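**공용 작업실 주방 로봇, 시뮬레이션 작업 기록**
2018년 11월 19일

1/
공용 작업실에서 만들고 있는 주방 정리 로봇 이야기를 이어서 적는다. 프로젝트 이름은 Drirel. 지난 스레드에서는 받침대 도면까지 올렸고, 이번에는 시뮬레이션 쪽이다.

2/
목표는 그대로다. 조리대 위에 놓인 물건을 팔이 집어서 정해진 자리로 옮긴다. 요리는 안 한다. 설거지도 안 한다. 가끔 메시지로 물어보시는 분이 있어서 다시 적어 둔다.

3/
팔 모델은 Franka Emika로 정했다. 작업실에 실물이 있는 건 아니다. 지금은 전부 화면 안에서 돌리고, 실물은 나중에 빌릴 수 있는지 알아볼 생각이다. 받침대만 먼저 실제 치수로 짜고 있다.

4/
받침대는 어두운 갈색 상자형으로 했다. 처음 도면은 다리 네 개짜리 탁자였는데 Heikki Peltonen이 보더니 옆으로 흔들릴 거라고 했다. 합판 자투리로 절반 크기 모형을 만들어서 밀어 봤고, 흔들렸다. 그래서 상자로 바꿨다.

5/
상자로 바꾸니 시뮬레이션도 편해졌다. 충돌 형상을 박스 하나로 끝낼 수 있다. 다리가 있을 때는 얇은 기둥마다 접촉 계산이 들어가서 물건이 근처에 떨어지면 프레임이 뚝뚝 끊겼다.

6/
조리대 높이는 작업실 탕비실에서 잰 값인 793mm로 넣었다. 줄자로 양쪽 끝을 다 쟀는데 값이 같았다. 오래된 건물치고는 바닥이 평평하다.

7/
주방 쪽은 직접 모델링한 것과 받아 온 것이 섞여 있다. 조리대와 벽은 직접 만들었다. 냉장고, 나무문, 창문은 Agnes Hellström이 예전에 만들어 둔 실내 세트에서 가져왔다. 고맙습니다. 벽 색은 원본 그대로 두었다.

8/
냉장고 메시는 처음에 너무 무거웠다. 손잡이 안쪽 곡면까지 다 살아 있어서 그랬다. 팔이 열 물건도 아니니 보이지 않는 면을 지우고 단순화해서 삼각형 3,709개로 맞췄다. 화면에서는 차이를 모르겠다.

9/
질감 파일 경로에 한글이 들어가면 불러오기가 실패한다. 오류 메시지는 안 나오고 그냥 회색으로 뜬다. 이걸로 저녁 하나를 날렸다. 폴더 이름은 전부 영문 소문자로 바꾸는 게 낫다.

10/
팔 좌표계 이야기. 받침대 윗면 중앙을 원점으로 잡았다가, 조리대 모서리를 기준으로 다시 잡았다. 물건 위치를 조리대 기준으로 적어 두면 받침대를 옮겨도 숫자를 고칠 필요가 없다. 진작 이렇게 할 걸 그랬다.

11/
그리퍼는 손가락 두 개짜리를 그대로 쓴다. Tormod Kristiansen이 손가락 끝에 끼울 고무 패드를 출력해 주겠다고 했는데, 시뮬레이션에서는 마찰 계수만 올려 두었다. 패드 두께가 정해지면 손가락 간격을 다시 맞춰야 한다.

12/
잡기가 제일 쉬웠던 물건은 종이컵이다. 세로로 서 있고 위치가 조금 틀어져도 손가락 사이로 들어온다. 문제는 너무 세게 쥐어도 시뮬레이션 컵은 안 찌그러진다는 점이다. 실물이었으면 커피가 다 넘쳤을 힘으로 쥐고 있었다. 힘 상한을 따로 넣었다.

13/
와플은 어렵다. 납작해서 위에서 내려가면 손가락 끝이 먼저 조리대에 닿는다. 지금은 가장자리까지 밀어낸 다음 옆에서 무는 방식으로 짜고 있다. 코드는 절반쯤 됐다.

14/
빵 덩어리는 충돌 형상을 볼록 껍질로 바꾸고 나서 얌전해졌다. 그 전에는 조리대에 올려 두기만 해도 조금씩 미끄러졌다.

15/
키친타월은 세워 둔 롤로 넣었다. 넘어뜨리지 않고 옆을 지나가는지 보려고 뒤쪽에 배치했다. 경로 계획이 자꾸 롤 바로 위를 넘어가는 길을 고르길래 여유 거리를 키웠다. 그랬더니 이번에는 팔꿈치가 냉장고 쪽으로 크게 돈다. 이건 아직 조정 중.

16/
이번 주에 제일 오래 붙잡고 있던 건 칼이다. 길고 한쪽이 무겁다. 무게중심을 메시에서 자동으로 계산하게 두면 날 쪽으로 너무 치우친다. 손잡이와 날을 나눠서 밀도를 따로 줬다.

17/
그다음은 잡는 각도. 손가락이 칼을 비스듬히 물면 들어 올리는 순간 축을 중심으로 돌아간다. 접촉점을 늘려 보고, 마찰도 더 올려 보고, 시간 간격도 줄여 봤다. 효과가 있었던 건 시간 간격이다. 대신 느려졌다.

18/
느려진 만큼은 노트북 2대로 나눠서 돌린다. 하나는 내 것, 하나는 Jarmo Nieminen이 작업실에 두고 쓰는 것. 결과 파일 이름에 기계 이름을 붙이지 않아서 한 번 덮어썼다. 백업은 있었다. 이제는 붙인다.

19/
칼을 실물로 할 계획이 있냐는 질문을 받았다. 없다. 실물 단계에서는 같은 길이의 나무 막대로 시작할 거고, 그마저도 비상정지 배선이 끝난 다음이다. 배선은 Muammer Yalçınkaya가 봐 주기로 했다. 부품 목록은 정리되면 올리겠다.

20/
작업실 게시판에도 적었지만 안쪽 작업대는 당분간 받침대 상판 접착 때문에 쓰고 있다. 클램프가 필요하신 분은 벽에 걸린 것부터 쓰시고, 상판에 물려 있는 건 풀지 말아 주세요.

21/
남은 일. 팔꿈치 경로 조정, 와플 옆에서 물기, 카메라 시점 저장 기능. 시점은 지금 매번 마우스로 돌려서 맞추는데, 비교용 화면을 뽑을 때마다 각도가 달라져서 곤란하다.

22/
조명도 손봐야 한다. 받침대 앞면이 너무 어둡게 나온다. 보조광을 하나 넣으면 되는데 렌더 시간이 늘어서 미루고 있다. 급한 건 아니다.

23/
설정 파일을 달라는 분이 계셔서 답한다. 지금은 경로가 전부 내 컴퓨터 기준으로 박혀 있어서 받아도 안 열린다. 상대 경로로 바꾸는 중이고, 끝나면 이 스레드에 답글로 링크를 달겠다. 실내 세트는 Agnes에게 배포해도 되는지 먼저 물어봐야 한다.

24/
현재 화면 한 장 붙인다. 다음 글은 받침대 상판에 구멍을 뚫고 나서 쓴다. 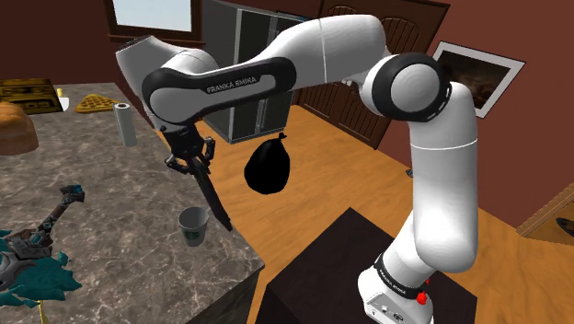
Drirel 시뮬레이션 화면. 그리퍼가 칼을 쥐고 있고, 칼끝은 조리대 위 종이컵 근처.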